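Home | Local | Business | Schools | Opinion | Contact

Robots Sort Cards, Slowly, at Stiltura Open Day
By the Business Desk
April

FLILTLOW - Stiltura opened its doors to the public this month and showed off the robot work it has been talking up since last year. The line to get in ran out past the loading dock. What people saw at the end of it was a pair of arms, a blue case and some thin cards.

The company moved into the old Kumsa warehouse with a promise of 40 jobs and a plan to sell small automation setups to shops that pack, sort and file things by hand. It calls the product Dondari. Visitors were let into the demo area in groups and given a short talk before each run. The talk used the word "dexterity" a lot. It did not mention a price.

The task was handling thin, flat items at a blue case, the kind of job a temp learns in a minute. Stiltura says this is exactly why it was chosen. Thin things are hard for machines to pick up, and the company says a robot that can manage a card can manage most of what sits on a packing bench. That may be so. The bench in the demo had very little else on it, and plain gray walls on three sides, and most packing rooms in this town don't look like that.

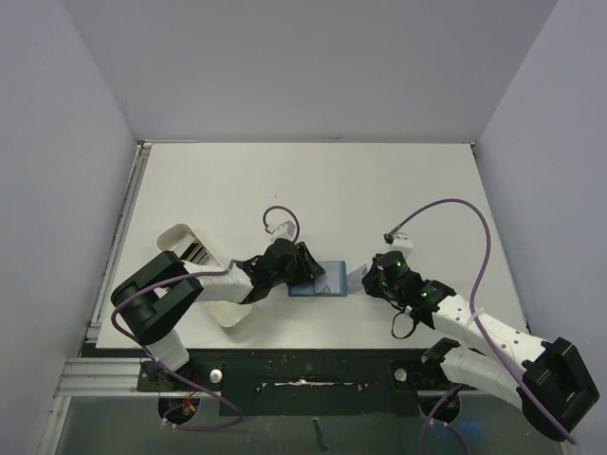

Two arms at work over the blue case, the right one holding a thin card.

I watched 4 runs. In two of them the card ended up where it was supposed to go. In one the arms stopped and a staff member reached for a keyboard. In the last one the card fell flat on the table and the group was moved along to the coffee. The guide called this "a good learning run."

Asked how fast the system works next to a person, the company said speed was "not the focus at this stage." Asked what it costs, the company said that depends on the customer. It did say it has recorded 500 practice runs of the card job and wants many more before it ships anything. No shop in Fliltlow has signed up to buy one, though Stiltura says talks are under way with several.

The jobs question got a similar answer. The company would not say how many of the 40 have been filled. A sheet handed out at the door listed openings for people to run the arms and record the practice sessions, with no pay shown.

Stiltura put attendance at 300 and plans another open day in the fall. It says the machines will be doing a harder job by then.

Comments (4)

benchrat: My daughter loved it. I thought it looked like me trying to get a business card out of a new wallet.

Fliltlow_Native: Went in the morning and ours worked every time. Maybe the writer got a bad group.

packing_mom: So did anybody find out what the pay is?

tw1950: Same speech Kumsa gave us about the warehouse. I'll believe the 40 jobs when I see cars in that lot.

Back to top | More Local | More Business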